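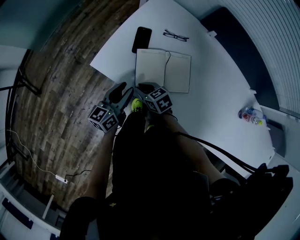
Selier – marker-cube tracking for hand-held grippers

Selier turns head-camera video into a pose track for each gripper. It finds the marker cubes, solves for position and rotation, and writes one file per take. Planning and control live in Prilico, which reads these files directly.

Status: in use, still changing. The file layout was last altered in July, and older takes need converting with selier-convert.

What you need
A calibrated fisheye lens. The pinhole model will run without errors but gives poor poses near the rim.
A cube layout file for each hand. Left and right are not interchangeable.
The Heltex driver, only if you record live.

Running it
selier track take_folder --cubes left.yaml right.yaml

Output is one row per frame: time, hand, position in metres, quaternion, number of faces seen. Rows with no face in view are kept and marked lost. Gaps of up to 4 frames are filled; longer ones are left alone – use --no-fill to turn this off.

Test set
3,903 short takes at desks and tables, with everyday objects left lying on them. 500 are held back for testing. Please don't tune on those.

Known problems
Tracking is slow to recover when one hand passes over the other.
Memory use climbs on long takes. Split them into chunks of roughly 100 seconds.
The Savchuk viewer draws the right hand mirrored. Fix pending.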